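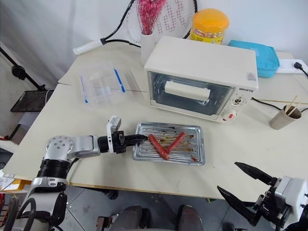
Figure 3. Two sausages on a ribbed metal tray with grease and sauce residue.

4.2 Residue on shared cooking trays

The second part of the survey dealt with what is left on trays after a meal has been served and before they reach the sink. In the first round of interviews, most households described their trays as either clean or dirty, with no step in between. The kitchen diaries gave a different picture. Of the 2,329 diary entries we coded, many recorded a tray that was put aside, covered, or used again for a second batch of food. Respondents did not think of these trays as dirty. The word they used most often was "started."

We therefore split the category into three: unused, started, and set aside for washing. A tray with food still on it and visible fat or sauce on the floor of the tray (Figure 3) was coded as started, whatever the amount of residue. Coding was done by Izzati Saragih and checked by Ningsih Govindasamy, who recoded 168 entries without seeing the first set of codes. Most of the disagreements came from entries in which a tray had been wiped with paper but not washed. These were moved to the started category after discussion.

The shape of the tray mattered more than we expected. Households with ribbed trays reported soaking them more often than households with flat ones, and they were more likely to leave the soaking until the next morning. Several respondents said that the grooves held fat that a sponge could not reach. One woman in Likum kept a wooden skewer by the sink for this purpose and replaced it every Friday. Others lined the tray with foil or paper, although lining was less common when the food was meant to brown on the underside.

Meat dishes accounted for most of the overnight soaking. Sausages, chicken thighs, and ground meat were named most often. Vegetable dishes left less fat but more burned sugar, and respondents in Ellier rated these trays as the harder of the two to clean. We did not measure residue by weight, so these ratings should be read as opinions about effort.

Water use was recorded separately for the 118 households that agreed to fit a meter to the kitchen tap. The meters ran for 30 days in each home. Households that soaked trays overnight used less running water per tray than those that washed them right after the meal — mainly a matter of leaving the tap off while scrubbing. The gap was smaller in homes with two or more cooks, where a soaking tray was often emptied by one person and filled again by another. Meter records from Nugroho were left out of this comparison, as low pressure in May made the readings unreliable.

Dishwashers were rare in the sample and are treated in Section 4.4. Owners tended to wash large trays by hand in any case, either for lack of space on the lower rack or out of concern for the finish. Their diary entries are included in the counts above, but their meter readings are reported on their own.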